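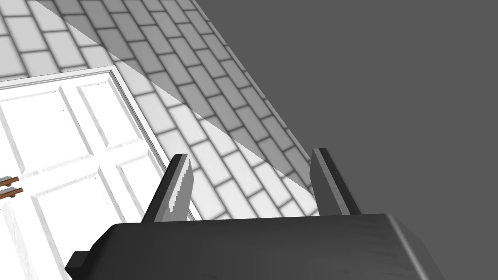 Inside Joderent's Open Day

The door on the big screen at Joderent is white and paneled, with short brown handle bars, and it exists only in software. Visitors to the company's open day in November 2025 spent most of the first hour looking at it over the shoulder of a gripper with two open fingers.

Joderent writes control programs for service robots. Before any of them reach a real arm, they run in a simulator the staff call Zurneo. Yaqin Cai, who led the tour, said a new program gets 1000 attempts there.

"We change the light, we change the floor, we move the door," she said. "A program that only works in one room is no use to a customer."

She started a batch of 200 and let people watch. Each attempt is stopped after 20 seconds, whether the hand has found the handle or not. A man near the back asked why the shadows mattered. Cai said the software works from camera views, and a dark band across the tiles can look to it like an edge.

The second half of the visit was in the workshop on Shehata Street, a short walk away. There were 17 of us by then. An arm bolted to a steel table pulled at a cabinet door, let go, and tried again while a technician took notes on a clipboard.

Joderent plans another open day in June. Places are free but must be booked through the front office.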